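# Building a Small Arm at Home: Notes for the Second Evening

Prepared by Greer Pollock for the Andbridge shared workshop, 12/29/20

Welcome back, everybody, and thank you for being so patient last time while I hunted for the right screwdriver! These notes cover mounting, wiring and the first slow moves. If you missed the first evening, Morena Martinelli has the printing notes and will happily talk you through them (bring a snack, she is thorough and I mean that with great affection).

## Where we left off

Most of you now have a full set of printed parts. My own set took 54 hours on the old Verkemance printer, spread over more evenings than I like to admit, and I reprinted the wrist bracket because the first one came out with a lean to it. Clean up the holes with a hand drill bit before you start putting screws in. Turn the bit with your fingers, go slowly, and stop when the screw slides through the first part and bites in the second.

## Mounting

A printed arm weighs very little, and you would think it would be happy just sitting there on its base. It isn't! The moment the upper link reaches out, all that weight is hanging well past the base, and a quick start from the shoulder will tip the whole thing over. Two clamps, please, even if one feels solid. I like to set them a little apart, so that the base can't twist between them when the arm swings sideways.

Tighten them by hand, then run the arm for a few minutes and tighten them again. Plastic gives a bit. If you're working on a table that somebody in your house loves, put a scrap of felt under the jaw.

## Wiring

Leave slack at every joint. I know the tidy-minded among you want the wires pulled flat along the links, and I sympathize, but a wire that looks perfect with the arm folded may be tight as a fiddle string once it's stretched out. So before you close a single tie:

1. With the power off, move each joint by hand to both ends of its travel.
2. Watch the wire the whole way and give it a loop if it pulls.
3. Tie it in the middle of the link, well away from the joint.
4. Label both ends. Masking tape is fine.

My longest run, base to gripper, came to 330 mm with the loop included. Yours will differ if you changed the link lengths, as I know at least two of you did.

## First moves

Set the speed limit to 80 in the settings file and leave it there for tonight. Start with the shoulder alone, then the elbow, then the wrist, and save the gripper for last. Keep one hand near the power switch and keep your face out of the arm's reach, however much you want to peer at the jaws (I do it too, and Morena scolds me).

For a first grip, choose something small and light that you won't mind dropping. 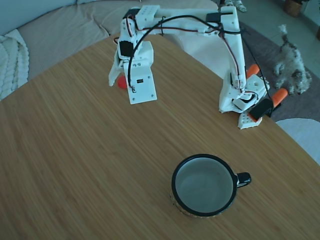
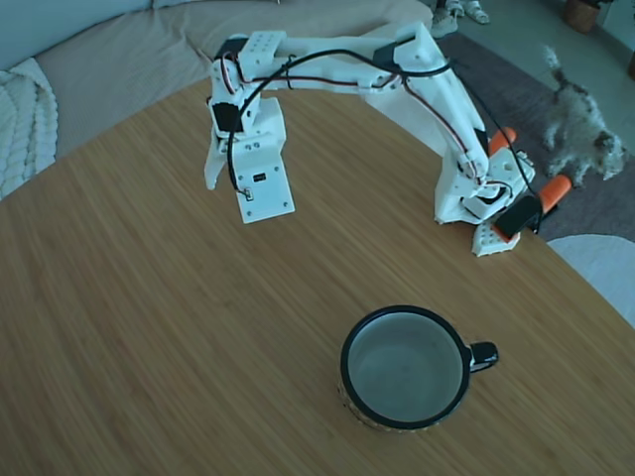 When the gripper closes, listen to it. A short whir and then quiet is what we want. A steady buzz means the servo is still pushing against something it can't move, so open the jaws, take a few steps off the closing position and try again. On mine the closing value ended up at 62, but please find your own number, as it depends on how the horn went onto the spline.

## Before next time

Write down your rest position for every joint and bring it along on paper. We'll be using the Okoth scripts to record and replay a short move, and they ask for those numbers right at the start. The folks from the Prultcombe group are joining us in March, so if you have spare M3 screws, drop them in the jar by the door.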